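Project Report: Cord Management at a Shared Craft Table
Kristóf Vida
Design Methods, Marnska Hall
June 3, 2026

Background

My original proposal was a folding lamp. Gregor Shearer, who supervised it, asked how much of the term I'd spent untangling things, and the lamp was retired. The new topic was the glue gun cord.

Method

I kept a log of every session at the table, 23 in all. For each one I wrote down how long it took to get from "I need the glue gun" to "the glue gun is plugged in." The grand total was 2,812 seconds, a chunk of my youth I'd like back. The worst single session came in December and ate up 669 of those seconds, partly because I'd also tied the cord to a chair.

I compared three ways of putting the gun away: a figure eight held with a strap, a loose coil laid next to the tool, and whatever happens when you're late for the bus.

Results

The figure eight won easily. The loose coil did fine until anyone moved it. The bus method performed as you'd expect, and it was also by far the most popular, including with the author of this report.

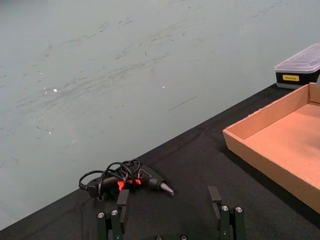

Loops that land on top of the gun are the real trouble. You pick up the tool, the cord comes along, and one loop goes through another on the way. An open cardboard tray makes a decent home for the whole thing, provided somebody puts it in the tray. A black cord on black cloth doesn't help either, and my next version would use a lighter table cover.

Limitations

I was the only test subject and I knew what was being tested. The strap went missing twice. Gregor would also like it noted that the lamp was a perfectly good idea.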